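# Undura Watch-Along FAQ

Updated Jun 12, 2020

Welcome! We're a small bunch of wrestling nuts working our way through the entire tape library of Undura, the little promotion that ran out of the Cetholm armory and never had a TV deal bigger than a county cable channel. We watch one show at a time, in order, together, and then argue about it. I've answered the stuff that lands in my inbox most often. — Janaka

## Do I need to have seen any Undura before?

Nope! Half of us hadn't. Uyên Giáp came in cold at show 41, in the middle of the mask feud, and was yelling at her laptop by the second match. If you want a running start, read Bok-nam's recaps of the first 15 shows. They're long and they're wonderful, and he's honest about which matches you can skip (most of the battle royals, sorry).

## How many shows are there?

198 that we have in full. There are a few more where only the second hour survives, and we watch those too, because the second hour is where the main event lives. Show 112 has no sound until the semi-main. We did live commentary over it last time through and it was the most fun I've had all year.

## How does a watch-along work?

Everybody has their own copy cued up. I type a countdown in the chat, we all press play on "go," and away we run. No video is streamed by us. If you fall behind, just ask for a time check and somebody will give you one.

We take a ten-minute break after the third match. Go stretch, refill your drink, let the dog out. Old Undura shows had a real intermission there anyway, with the ring announcer reading out raffle numbers, so it fits right in.
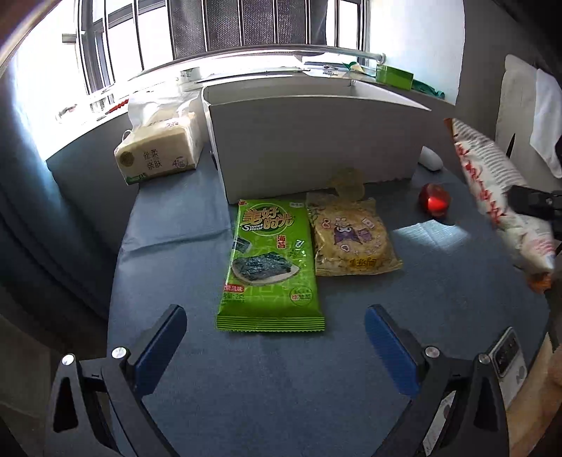

The second half starts with another countdown, so please be back at your keyboard for it! If you miss it, jump to the bell of match four and you'll be close enough.

## Can I talk during matches?

Please do! Chat moves fast during a good finish and gets very silly during a bad one. The single thing I ask is no spoilers for later shows. Plenty of people don't know who takes the belt off Big Nalia, and seeing them find out is half the joy of doing this.

## What are the star ratings on the recap pages?

Everyone who watched can rate each match from zero to five, in half stars. The page shows the average. We have 726 matches rated so far, and I keep meaning to make a proper sortable list. Right now you have to click through show by show — it's on my list for October.

Yu-na Kwak's ratings are shown separately since she asked for them to be. She grades tag matches on her own scale and will explain it to you at length if you bring it up. Bring it up, it's a great scale.

## What's the best match?

Oh, you want a fight! The group average says the two-out-of-three falls match from show 87, Cha against the Nalia camp's hired masked man. I'd go with the rematch. It's shorter, the crowd is hotter, and the third fall starts with both of them too tired to stand, throwing slaps from their knees. The attendance announced that night was 3,457, which is more people than I think could physically fit in the armory, but it sure sounds like it.

## What's the worst match?

The blindfold match on show 60. Eighteen minutes. Watch it with us, don't watch it alone.

## Why do the title reigns on your site not match the program booklets?

The booklets are wrong in at least two places. Dong-hyun Kwon went through every show and wrote down each title change as it happened on tape, then compared that with the printed lists. One reign was left out completely (the tag belts changed hands twice in one night and the booklet only caught the second one). When tape and booklet disagree, we go with the tape. Where we don't have the tape, the reign is marked with an asterisk.

## Can I write a recap?

Yes, yes, yes! Pick any show with "open" next to it on the schedule page and tell me it's yours. There's no house style. Bok-nam writes move by move, Uyên writes mostly about the crowd and the entrance music, and I love reading both. Try to get it in before the next watch-along so people can argue with you while it's fresh.

## I was at one of these shows. Do you want to hear from me?

So much. Tell us where you sat, what you remember, who signed your program. We've got a page of fan memories and it's my favorite part of the site. Photos are great too, and ticket stubs help us pin down dates for the shows where the tape label only says "armory, spring."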